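Talk notes: Keeping a household seed collection
Library evening series, Raltness
Version for reading aloud, with my marks for pauses

Before I begin
Check that the microphone is on. Put the water on the left side, I always knock it over on the right. Slides start with the title, then the map of the allotments. The handouts go out at the end, otherwise people read them and do not listen.

Opening
Good evening, and thank you for coming out in January, when the garden gives us very little reason to leave the house. My name is Hongmei Li. I have kept seeds at home for many years, first on a balcony and now on a plot on the Kinnear side of the river. I am not a botanist. I was trained as a bookkeeper, and I think you will notice this during the talk.

(Pause. Wait for people at the back to sit down.)

What I want to tell you tonight is how an ordinary household can save seed from its own vegetables, store it for several years, and still know what is in each packet. The last point is the one where most of us fail. I failed in it for a long time.

Slide: the drawer
When I moved to Raltness I brought with me a kitchen drawer of seeds. There were envelopes, tea tins, a sock. On one envelope was written "good one". I did not know any more if it was a squash or a melon. I planted it and it was a cucumber, and a bitter one.

(They may laugh. Do not hurry.)

After this I sat down one winter and made an inventory. I wrote every packet in a notebook, with the plant, the year, the place where it grew, and from whom I had it. It took me most of a month of evenings. At the end I had 31 kinds that I could name with certainty, and a large bowl of seeds that I could not name. The bowl went to the compost. I was sad about it for a week.

Slide: which plants to begin with
For beginners I recommend beans, peas, tomatoes and lettuce. These plants mostly pollinate themselves, so the children look like the parents. If you grow a bean called Stanby this year and save it, next year you will very probably have Stanby again. Do not start from a hybrid variety, the one with F1 on the packet. The seed will grow, but you cannot be sure what it will become.

Squash is a different story. Bees carry the pollen from your neighbor's plot, and your neighbor perhaps has an ornamental gourd. You must close the flowers by hand in the evening, with tape or a small bag, and pollinate them yourself in the morning. I will not go into it tonight. If somebody asks, say that I can show it in summer at the plot.

Corn also is difficult. It wants a large group of plants and it catches pollen from very far. In a small garden I would leave it.

Slide: when is a seed ripe
A seed is often ripe much later than the vegetable is good to eat. This is hard for a thrifty person. A cucumber for seed must stay on the plant until it is fat and yellow and looks like a mistake. A lettuce must be left to grow tall and make flowers. You lose the food and you lose the space.

My advice is to choose the plants early and tie a piece of red wool on them, so that the family does not pick them. Choose the best ones. It is tempting to eat the best and save the rest, but then you are choosing the weak ones year after year. With lettuce, take the plant which is the last to go to flower. The one that bolts first has seed first, and if you collect from this one you will have lettuce that bolts early.

(Repeat this sentence slowly. People write it down.)

Slide: cleaning tomato seed
Tomato seed sits in a jelly, and the jelly stops it from sprouting. Squeeze the seeds with the juice into a glass, add a little water, and leave it in a warm place for 2 or 3 days. It will smell. There will be a skin of mold on top, and this is all right. Then pour water in, stir, and let the heavy seeds sink. Pour off what swims. Do this several times until the water is clear, and put the seeds on a plate to dry. Do not use kitchen paper, they stick on it and you will sow them with paper.

Do not leave the glass longer than this, or the seeds begin to sprout in it. I did this once with a Randon tomato, which I had only from one fruit, and I lost the variety.

Slide: drying
Dry seed lives long and damp seed dies, it is almost the whole science. Spread the seeds in one layer, out of the sun, in a room with moving air. Stir them every day with a finger. Never use the oven, also not on the lowest setting. Small seeds need perhaps a week, beans need much longer. Test a bean with a hammer. If it breaks in pieces, it is dry. If it goes flat, it has to wait.

For a dry test with small seed, bend it. A dry squash seed snaps in two. A seed that bends like leather is still too wet for a closed box.

Now to the question of what to keep them in. Paper envelopes are good for the inside, you can write on them and they let the last moisture out. But paper alone does not stop mice or moths, or the damp of a shed. So the envelopes go into something that closes. Glass jars with a rubber ring are the best I know. Plastic boxes with a tight lid are lighter and they stack, and you can see through the clear ones, so I use them for the kinds that I take out often.

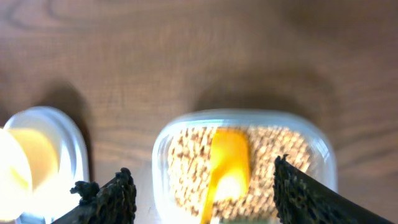 Archie MacKinnon wrote to me after he read the draft of this talk, and he thinks I am too kind to plastic. In his opinion the lids lose their shape after some winters and then air comes in, and you don't notice it until the peas fail. He would put everything in glass, with a spoon of dry rice in a cloth at the bottom, and he would keep the jars somewhere you do not go every day, because each opening lets in the wet air of the kitchen.

I think he is right for the long storage. For the packets I will sow in the coming spring I still do it my way. Say both opinions, and let people choose.

Slide: where to put it
A cool place, a dark place, and the same temperature all year. The bottom of a wardrobe on a north wall is better than a garden shed, where it is hot in the afternoon and cold at night. The refrigerator is very good if the seeds are really dry and the jar is really closed. When you take the jar out, let it become as warm as the room before you open it. If you open it cold, water comes on the seeds.

Slide: the label
Please look at the handout later, there is a form on it. I write five things: the name, the year of harvest, the place, the person who gave it to me, and one remark. The remark can be short. "Slow but sweet." "Needs a tall stick." "Archie did not like it."

Write with pencil. Ink from a ballpoint becomes pale, and felt pen runs when it gets a drop of water. Put one label inside with the seed and write a second time on the outside. I know it looks too careful. I have found packets where the outside had rubbed away, and the little paper inside saved the name.

(Here show the notebook. Hold it up, then pass it to the first row.)

In my notebook each line has a number and the packet has the same number. The notebook is the real collection, in a way. If the house had a fire I would take the notebook and leave the beans. No, I would take the Stanby beans also.

Slide: testing old seed
Before you throw away an old packet, test it. Take ten seeds, put them on a damp cloth, roll it, and place it in a bag in a warm room. Look after a week. If eight have sprouted, sow as usual. If it is four, you have 40 percent, so sow twice as thick and renew the variety this year. If nothing moves, wait one more week and then say goodbye. Carrots and parsley can take three weeks, so have patience with them.

Onion, leek and parsnip grow old quickly, I would not trust them after the second year. Beans and tomatoes are good for much longer. My oldest living tomato seed is older than my nephew's driving license.

Slide: sharing
A collection in one house is not safe. I had mice one autumn and lost all peas in one night. I could start again only because I had given a handful to people at the Kinnear plots, and they gave it back to me. So give away a part of everything. It is also the pleasant part. At the spring exchange here in the library we laid out 1,835 packets last time, all from gardens in the town, and the tables were nearly bare before lunch.

When you give, give the history too. Write from whom it came to you. I have a runner bean that passed through more hands than I can name, and the label is now so long that it is folded.

Questions I expect
Can I save seed from a supermarket pepper? You can try. It is often a hybrid, but the try costs nothing. A green one is not ripe, take a red one.

Do I need silica gel? It helps. It should not touch the seed. Use the kind that changes color and dry it again when it has changed.

How many plants for good seed? For tomato one is possible. For lettuce take several if you have the room. For the cabbage family I would send them to the book list on the handout.

What about disease? Do not save from a sick plant, also if it is your last one. This is the answer people do not like.

Ending
Thank them, thank the library for the room and the tea. Remind about the exchange, and that they can come also without seeds of their own. Handouts by the door. Collect the notebook from the first row before anybody goes home.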